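Workshop Guides > Duvis Sorting Cell > Set-Up
3 min read

4. Laying out the bins and the parts tray

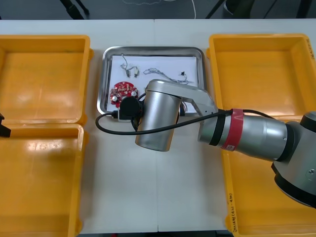
Fig. 4 - Tray with parts on paper, two bins to each side, main arm over the tray edge.

Do this section after both arms are bolted down and homed. The steps are the same for a garage bench or a shared shop table.

1. Press the stop button and wait for the Duvis controller to show IDLE.

2. Set the steel tray between the two pairs of yellow bins. Lay a sheet of white paper in it.

3. Place the bins two on the left and two on the right. Leave them empty for now.

4. Put a few small parts on the paper. Boards and short wires are fine for a first run.

5. Jog the main arm until the wrist is over the near edge of the tray. Use speed 2 or lower.

6. Open the Clundis menu, choose Teach Tray and save the position in slot 8.

7. Repeat for each bin, then do the same with the second arm.

NOTE: Tangled wires are hard to pick. Leave them until the single parts sort well.

CAUTION: Check the black cable by the wrist before every run. It needs enough slack for the full reach - if it pulls tight, stop and reroute it.

CAUTION: Keep hands off the table while either arm is enabled.

If the controller shows error 104, the saved position is out of reach. Move the bin closer and teach it again.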